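FOOD SCIENCE 102
Unit 3: Starch Thickening in Soups and Sauces
Instructor: Manuela Serra

3.1 Structure of the granule

Starch is stored in plants as granules made of two polymers, amylose and amylopectin. Amylose is mostly linear. Amylopectin is heavily branched and makes up the larger share of most common starches. Waxy varieties contain almost no amylose, so their pastes stay clear and do not set firmly on cooling.

Dry granules do not dissolve in cold water. They take up a small amount and settle out, and a slurry left on the bench must be stirred again before use.

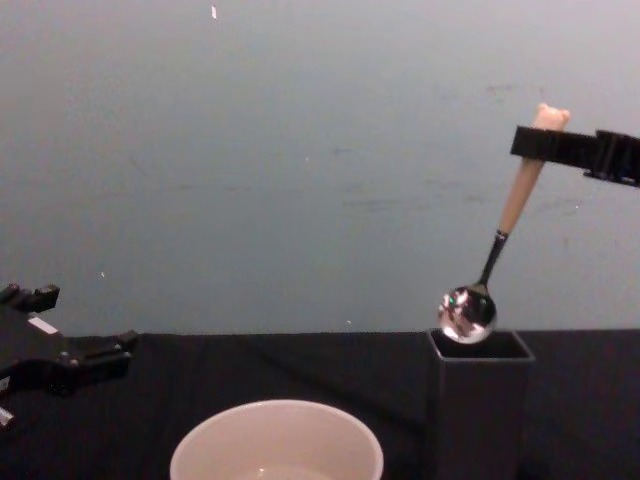 3.2 Gelatinization

When a slurry is heated, the ordered regions inside the granule break down and water enters. The granule swells, amylose leaches into the liquid, and viscosity rises. Gelatinization takes place over a range of temperatures. The range depends on the plant source and shifts upward when sugar is present, as sugar competes for water.

Peak viscosity is reached when most granules are swollen but still intact. Further heating or hard stirring ruptures them and the paste thins. Acid has a similar effect through hydrolysis of the chains. Lemon juice is therefore added after thickening.

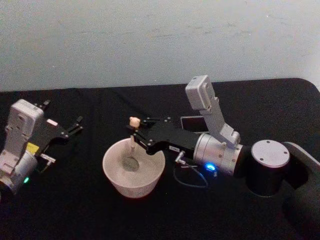
Why does flour thicken less than the same weight of cornstarch?

Flour also contains protein, along with small amounts of fat and fiber, so less of its weight is starch. The protein also clouds the sauce.

3.3 Retrogradation

On cooling, amylose chains realign and form a network. The paste becomes a gel. With storage the network tightens and expels water, an effect called syneresis. Freezing makes it worse. Amylopectin realigns too, over days, and is the main cause of staling in bread.
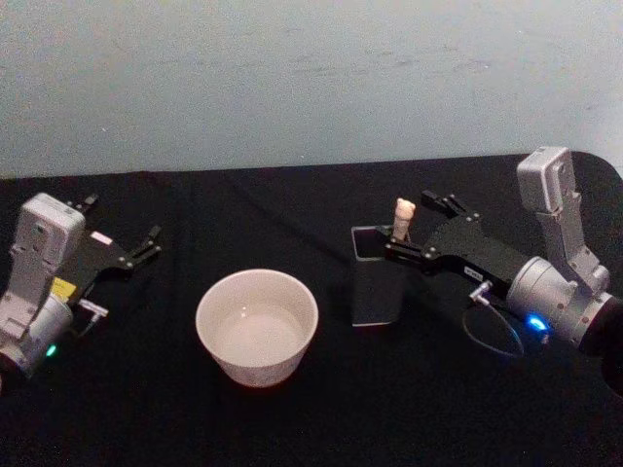 Waxy and chemically cross-linked starches are used in frozen products to limit this. Cross-linking also improves resistance to shear and acid. Substituted starches carry bulky side groups that keep the chains apart.

Reading: Ibarra and Rivas, chapter 3, through page 76. Bring the viscosity worksheet to lab.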